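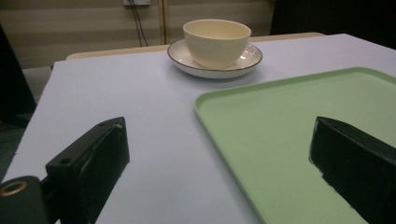 Last changed: September 23, 2020

Palma cup and saucer set: README

Hello, and thanks for downloading this. I'm Ewurabena Eshun, I put the set together with Abdelghani Badawi, and this file is the one we keep editing as people write in with questions. If you have an older copy, the part on finger widths has been rewritten and the part on tray positions is new.

What's in it

Short recordings of a person holding a two-finger gripper by hand and doing simple things with crockery on a table. Mostly that means picking up a cup, with or without its saucer, and putting it on a tray. Every recording comes from the small camera on the gripper itself, so you always get the two black fingers in view with the job going on between and beyond them. There's no second camera looking on from the side. We talked about adding one and decided we'd never keep two cameras lined up properly for a whole month.

The set holds 1,124 recordings. Of those, 879 are marked "good" and the rest are marked "odd", and I'd really ask you not to throw the odd ones away before you've looked at a few (more on that further down).

Why we made it

We wanted to compare two sets of fingers, and I was tired of arguing about it over lunch. Abdelghani liked the Clivstead fingers, which are long and flat on the inside. I liked the Viridero ones, which are shorter and have a soft pad. Both fit the same hand-held tool, both open to the same width, and we each had a pile of stories about the other pair dropping things. So we agreed to use the same cups, same tray, same table, and swap the fingers halfway through. The tool we called Palma because it sits in the palm, and the name stuck to the data as well.

Cups and saucers seemed a fair test. A cup with a rounded body gives flat fingers very little to hold on to, and a saucer is horrible for everybody: it's low, it's thin, and the only bit you can get hold of is the rim. If the cup is standing on the saucer you have to decide which one you're after before you go in. Going for both at once is possible! I've done it. Please don't expect a policy to learn it from us, though, as there are only 20 recordings of that and I'm pulling a face in all of them.

The table

We covered the table with a pale board that comes up slightly lavender in the recordings. The colour is partly the light and partly our camera settings, and I've left it alone. The board doesn't cover the table completely, so you'll get wood along the back edge in plenty of clips. If you're cropping, be careful there. One person wrote in to say their edge finder kept picking the wood as the end of the table and the board as a very large flat object, and I can see how that would happen.

The cup in the picture that opens this file is the cream one, standing on the white saucer with the dark line on its rim. It's a good starting layout to look at first: cup and saucer towards the back, mint-green tray to the right, plenty of bare board between them. I like that saucer a lot because the dark line makes the rim so much easier to find against a pale surface. The plain saucer has no line and I lost hours to it.

The tray has a low raised rim and rounded corners. It picked up smudges and specks over time and we stopped wiping it between runs, so the marks differ from clip to clip. Use that or ignore it as you like.

How a recording goes

Start with the fingers open, some way back from the cup. Move in, close, lift, carry, put down, open, back off. We asked everyone to stop moving for a moment before closing, and most people remembered. The opening width is logged all the way through, along with the position of the tool.

I should warn you about the position log. It's worked out from the camera picture plus the motion sensor, and on a pale board with nothing much on it there isn't a lot for it to hold on to. The stuff at the back of the room (wall, socket, hanging cables, whatever else is there) does most of the work of keeping it steady. When you tip the tool down to look straight at the board, all of that goes out of view and the log can slide. We've flagged the slides we noticed. We won't have noticed them all.

What we found out about the fingers

Right, the bit everyone asks about. I lost the argument on cups and won it on saucers, which is an annoying result, and we still haven't agreed who buys lunch.

The Clivstead fingers were better at cups by a clear margin. I'd expected the flat faces to skid on a rounded body, and sometimes they did, but being long they could reach past the widest part and close on the cup lower down, so it sat between them quite calmly. My Viridero ones tended to grab near the rim, and then the cup would tilt as it came up. It didn't usually fall. It just arrived at the tray leaning over, and putting it down straight took ages.

Saucers went the other way. The soft pad gives a little under the rim, so you can come in at a sloppy angle and still get it. With the hard flat fingers you have to be nearly level with the board, and the tips knock against it, and you hear a scrape that makes everyone in the room look up.

A word about wear. Both pairs got scuffed along the edges as we went on, and you can see the pale scratches come and go depending on the light. I did wonder if a network might learn "scratched finger means late in the set means Abdelghani is holding it", and I haven't checked, so if you do, write to me.

We tried a third pair from Trendside for one afternoon. They were too wide for the saucer and blocked half the camera, so I couldn't tell where the cup was while closing on it. Those recordings aren't included. The lesson I took from it is to look through the camera before you buy fingers. A finger can hold things beautifully and still be useless on a hand-held tool if its body hides the thing you're picking up.

Camera bits

The camera is fixed to the tool and didn't move between finger swaps, or so we thought. In February we took it off to clean it and put it back very slightly turned. There are therefore 2 calibration files, and each recording's notes say which one it needs. Please do read that line. Using the wrong one puts your fingertips a little to one side of where they are, enough to miss a saucer rim entirely.

The light is on the dim side. We worked with the room lights as they were, and exposure was left on automatic for the early runs, so the board brightens when a black finger takes up more of the view. Later runs have it locked. I prefer the locked ones for training and the automatic ones for finding out how fragile my training was.

Tray positions

This is the new part. The tray moves between groups of recordings, and I've had several messages asking for its exact place in each one. We don't have that. We have a rough label: left, right or near. "Right" means the tray is to the right of the cup as the camera looks at it from the starting pose, and it may run out of view at the side or bottom. If your method needs the whole tray visible from the first moment, "near" is the worst group for you and "right" isn't brilliant either. Wait until the person turns towards it.

There's also a thing that happens with the right-hand finger. When the tray is on that side the finger passes over it in the view well before the tool is really above it, and it's easy to label that as "over tray" if you're going quickly. I did it for a whole evening and had to redo the lot. The label we ship now is based on the logged position and checked by eye.

The odd ones

A recording is marked odd if something went on that wasn't the plan. Cup knocked, saucer pushed along the board, person changed their mind, fingers closed on nothing. A lot of them end with the cup on the tray anyway! I find them more useful than the tidy ones for comparing fingers, as the tidy ones mostly tell you that both pairs work when you're careful. The reason is written in plain words in the notes column. The spelling is mine, sorry.

What I wouldn't use it for

Please don't use it to say one maker's fingers are better in general. We had one pair of each, one tool, one room and a handful of cups. It also won't tell you anything about heavy things or full cups, as every cup was empty throughout. And the person holding the tool can see with their own eyes, from higher up than the camera, so they sometimes reach for things the camera hasn't got a proper look at yet. That last one catches people out. If your arm hesitates at the start of a reach, have a look at whether the cup is in view at all at that point.

Speed is another one. A human wrist turns faster than the arm we play things back on, so we slow everything down before replay. If your arm complains about joint limits, try that first.

Getting started

Open the notes file, sort by finger pair, and watch ten or so from each before you write any code. I know everyone skips this. Then load the recordings marked good, pick the matching calibration, and draw the fingertip point on the picture. If the point sits between the tips you're set up properly.

Questions and fixes

Abdelghani looks after the calibration and the position logs, I look after the labels and the notes. If a label is wrong, send me the recording's name and what you think it should say, and I'll change it in the next version. Still on the list: a few slides in the position log in the "near" group, and the plain saucer runs, where I want to check the moment of closing again.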